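We use cookies to remember your settings and to count visits. Accept all / Manage choices

ok so the great playroom clearout has started. thread, because I can't be trusted to remember where I've put anything and this way there's a record

rules: everything comes off the floor. everything gets looked at once. no reading old birthday cards. no "ooh I'd forgotten about this". I have broken the last one already

starting with soft stuff as it takes up the most room and weighs nothing. four bin bags out of the cupboard under the window and I haven't reached the back

people keep asking why I don't just buy more boxes. I HAVE boxes. that's the problem. boxes with lids are where things go to die. you put a jigsaw in one in November and meet it again when the child it was for is doing GCSEs

so this time – no lids. open tubs only, you can see the bottom or it's too full

the system, such as it is: play food, cups and plates, soft things, bricks, vehicles, Other. Other is not allowed to be the biggest. Other is currently the biggest

got my Salolik shelf unit up, the long low one. took an hour and there are 2 screws left over. it stands up. not asking questions

instructions were one sheet, all drawings, and the little man in the drawings is smiling the whole way through. good for him

right. play food. how is there so much play food. we've never bought play food apart from the one Povetti set and that came with a tray and a till

the till still beeps. the till has been beeping in a bag, in a cupboard, for who knows how long. batteries out. peace

play sandwiches are top tier though. will not hear otherwise. survives being stood on, survives the bath, everyone gets served one when they come round and you have to say mmm
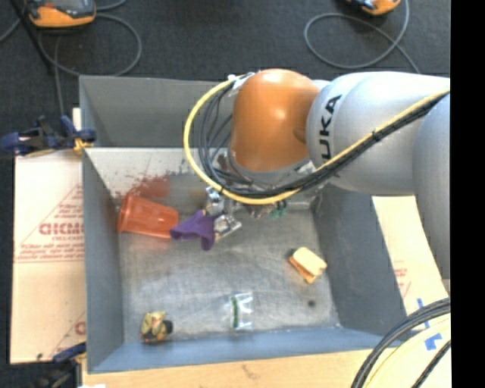
anyway my view is food and cups should live together and I know that's controversial. mixed sets get used. sorted sets get admired for one afternoon and then tipped out

someone's replied saying plastic cups aren't toys they're kitchen. in this house they stopped being kitchen years ago. they're a tower, a hat for a bear, a drum, a thing to find under the sofa with a raisin stuck in it

washing up bowl out. warm water, bit of washing up liquid, all the hard plastic in together. old toothbrush for the ridgey bits. ridges are where the jam is

DON'T do what I did last year and put it all through the dishwasher on hot. the plates came out like crisps

soft things: pillowcase, zip or a knot in the end, cool wash, low spin. line dry. if it's got a cardboard bit inside, sponge it only or it comes out as soup

tea break. sat on the floor to drink it as the chair has the dressing up on it

back. bricks next. weighed the bricks out of pure nosiness, kitchen scales, 2673 grams. no idea if that's a lot. feels like a lot when it's under your heel at 6am

instead of sorting by colour I'm doing big and small and that's it. life is short. if they want all the blues they can have a nice time looking for them

also found: one glove, a whistle (binned, no regrets), the good scissors, half a puzzle of a farm. if anyone has the other half of a farm, pigs end, let me know

the Wusturex labels are rubbish btw. the stick-on ones. lovely and clear, peel off if you breathe near them. gone back to masking tape and a marker

and half of them can't read yet so I've drawn a picture on each one. my brick looks like a brick. my sandwich looks like a shoe. fine, they'll learn

charity pile is at 9 bags and the hall is now a corridor you do sideways. they've got to go out tonight or someone small will unpack the lot by breakfast

before anyone says it yes I did check the bags for The Rabbit. Rabbit is safe. Rabbit is on the windowsill supervising

quick one for those asking what goes and what stays, this is just me: cracked goes, sticky even after washing goes, three of the same goes down to one. anything they ask for by name stays, even if it's hideous. there's an orange octopus I'd happily never see again and it's staying

also anything with bits missing where the bits were the whole point. a shape sorter with one shape. come on

the rug's been hoovered on both sides. wish I hadn't looked at the other side

Nugroho tubs on the bottom shelf so they can be dragged out, heavy stuff low, books on top lying flat. looks alright you know. looks like a room

lamp's going back in the corner, the little table by the door, and I'm putting half the cars up in the loft to swap round after Easter – they come back down and it's like they're new. works every time, cheapest trick going

Other is now the second smallest!! had to rename a tub "music and horses" to get there but I'm counting it

update, teatime. they're back. it lasted eleven minutes. there's a picnic on the clean rug and I've been given a cup of nothing and a sandwich

bags are in the car. mmm, lovely sandwich. will do the cupboard on the landing next, different thread, different day, more tea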